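Netari green mesh laundry basket: fine, if you don't believe the box

I have bought plastic baskets that lasted longer than some cars and plastic baskets that split before Christmas, so I read the copy on this one with one eyebrow up. Netari says the perforated sides "let clothes breathe." Clothes don't breathe. They sit in a heap until a person folds them, and a basket with holes is a basket with holes.

Still, I needed something for the clean pile, the stuff that goes from the dryer to the table and waits there. The green one was in stock at Derklow on a Tuesday, the gray one wasn't, and I took it home. I have used it since December.

What I like: the color. It is a loud green and you can find it in any room. You can also see through the sides well enough to know whether the red shirt is in there without digging, and I use that more than I thought I would. It's light to carry when it's empty, though so is every basket in this price range.

What I don't like: the size. The label talks about a full family load. If your family wears very small shirts, maybe. Mine is full after a handful of things, and anything crumpled puffs up and fills the space fast. It's a basket for one corner of a folding table.
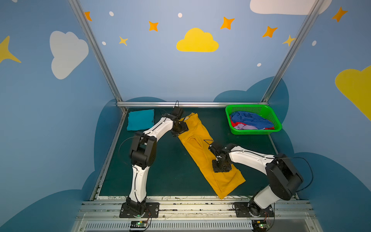
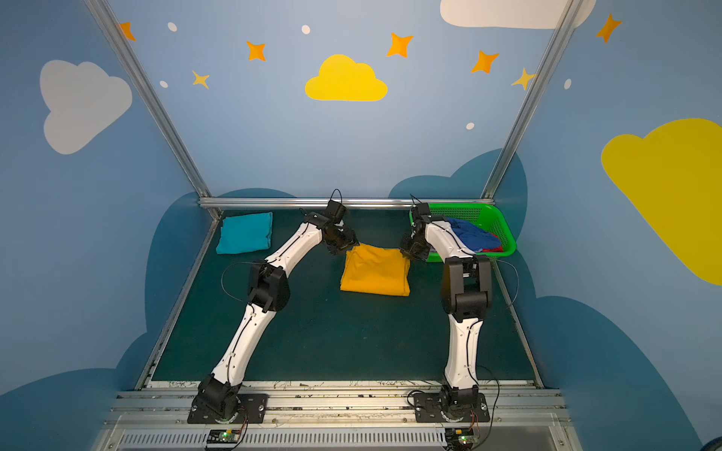
Basket at the back right, one yellow piece out on the table, the teal one folded at the back left.

The other claim is that it "makes folding faster." It does not. Folding goes at the speed it goes, and what helps is a clear, flat surface and taking one thing out at a time. Pull out two and you end up refolding the first. I still do lengthwise first and then down to a rectangle, same as before I owned this.

I compared it with the Prullodo, which has solid sides and a rim that's kinder on the hands. The Prullodo is the better basket to carry up stairs. The Netari is easier to wipe out, except for the holes, which collect lint - and then you're in there with an old toothbrush, asking yourself why you bought mesh.

Would I buy it again? At the sale price, probably. At full price I'd wait for the gray.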